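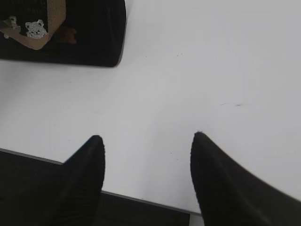

Titurville lab teaches a robot arm to wait before it grabs

Apr 21, 2022

There is a certain kind of patience that most of us pick up as small children, usually after knocking over a glass of milk, and a little group at the Titurville robotics lab has spent the winter trying to pass it along to a robot arm. Their results went up on the lab's website this morning, and they make for cheerful reading, even if (like me) you have to go through the math section twice and still come out the other side a bit dizzy.

The method is called Cunadow, and the idea behind it is easy enough to explain over coffee. A small camera rides along at the wrist of the arm, looking out past the two black fingers of the gripper toward whatever is on the table. Most of the lab's earlier software picked a spot to grab from the very first view and then went for it, come what may. Cunadow lets the arm stop partway down, take another look from closer in, and change its mind if the second view doesn't agree with the first.

That matters most with soft things, says Aatos Mustonen, who leads the project. A mug is a mug from any side, but a pouch or a small bag with a strap across it is a much harder customer. From high up, a strap can look like an edge, and a dark fabric on a white table gives the camera very little to go on except the outline and a bit of shadow.

"We had one week where it kept trying to pick things up by their shadows," Mustonen told me, laughing. "It was very sure of itself, too. I think that was the week we decided it needed a second opinion."

The team ran 331 grasp attempts with the new method on a plain white tabletop, using bags, pouches, cases and other things people carry around with them. The old software missed 72 times over the same set of attempts. Cunadow missed 26 times, and the write-up is refreshingly open about where those misses came from. Most of them happened when an object sat right out at the border of what the wrist camera could see, so that the arm was working from half a bag and a good guess. Decorated items gave it trouble as well. A pale patch or a printed figure on a dark cloth tends to draw the software's attention away from the fabric it ought to be pinching, and the pause helps with that only some of the time.

Ákos Medve, who wrote most of the code that decides when to pause, was keen to tell me about the timing, and I was happy to let him, as he explains things very kindly. Waiting costs something, of course. Every extra look slows the arm down, and an early version was so careful that it would hover over a pouch for the better part of a minute, thinking it over. The version in the report takes its second look only when the first one leaves it unsure, and in 193 of the attempts it skipped the pause entirely and simply went ahead.

"I would love to say I planned that," Medve said. "I mostly wanted to get home for dinner."

A second lab, in Grusevau, has agreed to repeat the tests with its own arm and its own pile of bags, and the two groups hope to compare notes in August. Mustonen is especially curious to see how the method gets along on a darker table, where black fabric has even less to stand out against. The full report, with a table of all the misses, is on the lab's website for anyone who would like to read it, and Medve says questions are welcome at the address on the last page.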